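Pivham Tool Library: returned case check
August 6, 2023. Checked by Marisol Lozano.

Corners: fine.
Contents list: missing again. Sixth request sent to Isauro.

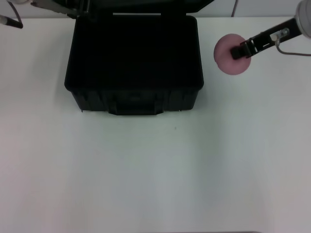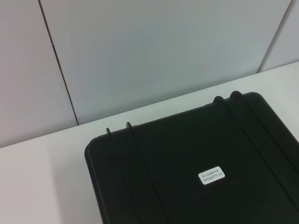
Hinges get their own line this year, after what happened to the Fukwood loaner in January. Work the lid 16 times and listen for creaking; if the desk asks what you're doing, say inspecting. Look along the back edge too, where the knuckles stand up in pairs, and wiggle each one. The small white label on the lid stays put, so no borrower stickers over it, however cheerful the colour.

Latch: pass, grudgingly.
Handle: pass.
Shelf tag: 58. The book says 80. One of them is lying.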